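Cardboard as a bench cover - worth it or not?

Posted in: Workshop and Workspace

slotwise
I have a metal bench with a slotted aluminum top. Good bench, solid, no complaints about it. The problem is that anything small ends up in the slots. Screws, washers, bits of tape, crumbs. I also don't like setting anything with a finish down on bare metal.

I've been laying flat sheets of cardboard over it since February. It works well enough that I stopped looking at proper mats, but I'd like to hear how other people do it before I throw this lot out and start over. My sheets came from old packing boxes, so they have holes punched in them and a few slots where the handles and tabs were.
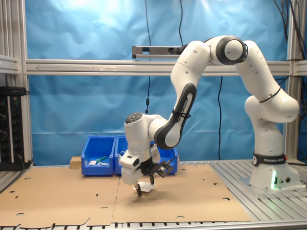 The front edge is the part I like least. I cut it with a dull utility knife and let it hang over the rail a little, and a ragged edge catches on sleeves. The seam bothers me less, but paper scraps do get under it. Tape lifts after a while and then collects dust.

Questions: do you tape the seam or leave it? And is there any reason to pay for a real mat if cardboard is free?

mudroom_pete
Leave the seam alone and put it where you don't work. If it has to cross the middle, run it straight front to back. A diagonal seam will always be under something.

For the edge, new blade and a metal ruler. Three light passes instead of one hard one. You'll get a clean line every time.

Loukia Stergiou
I ran a packing table for nine years and we used cardboard the whole time. We changed it when it got soft. What I would say is don't use pieces with holes. Small things find the holes. Ask at an appliance store for refrigerator boxes, or a furniture place. One side of a fridge box covered most of my table with no seam at all.

Also, fold the front edge down over the rail. Score it on the inside, bend it, and tape the flap to the front of the bench. No raw edge, nothing to catch.

slotwise
The fold is a good idea. I do use the front slots for clamps once in a while, so I'd need the flap to come up.

Loukia Stergiou
Then tape only the two ends. It will stay down.

Gerd Hinrichs
I'll disagree with all of this. Cardboard sheds. You get brown dust on everything, and it soaks up oil and glue and never lets go. I bought a Borkowska rubber mat, the 900 mm wide one, and wipe it down with a damp rag. It has been on my bench through two moves.

If you only do paper and light assembly, fine, use cardboard. For anything else I think it's false economy.

mudroom_pete
Gerd, I had the same mat and it smelled for months. Mine also curled at the corners. I went back to cardboard. When I spill glue on it I flip the sheet over, and when both sides are bad it goes in the recycling.

Gerd Hinrichs
Mine smelled for a week with the window open. The corners flatten if you leave weight on them overnight. You may have had it rolled up too long.

mudroom_pete
It came rolled up. That's how they ship it.

tansy_k
Middle option - hardboard. I had a sheet cut to size at Druklow and it cost less than the mat. Smooth side up, two coats of paste wax, done. It's heavy enough that it doesn't slide on metal. Cardboard slides unless you tape it, in my experience.

Second thing, on the small scraps. I keep a lidless plastic bin at the back of the bench and everything goes in there as I work. Twisted bits of tissue, backing paper, offcuts. I empty it when it's full.

slotwise
I have blue storage bins at the back already, side by side, but they've turned into storage for things I don't want to deal with. I could clear one out for scraps.

Hardboard sounds right for the long run. Does the wax come off on paper?

tansy_k
Not if you buff it. Give it a day before you put anything white on it.

Gerd Hinrichs
Hardboard I can live with.

slotwise
Okay. I'll get a fridge box for now, do the fold with the ends taped, and price the hardboard next time I'm near Druklow. Pete, which blades do you use? Mine come in a pack of 100 and they all seem dull out of the box.

mudroom_pete
Hemon, the black ones. Snap a segment off before every long cut.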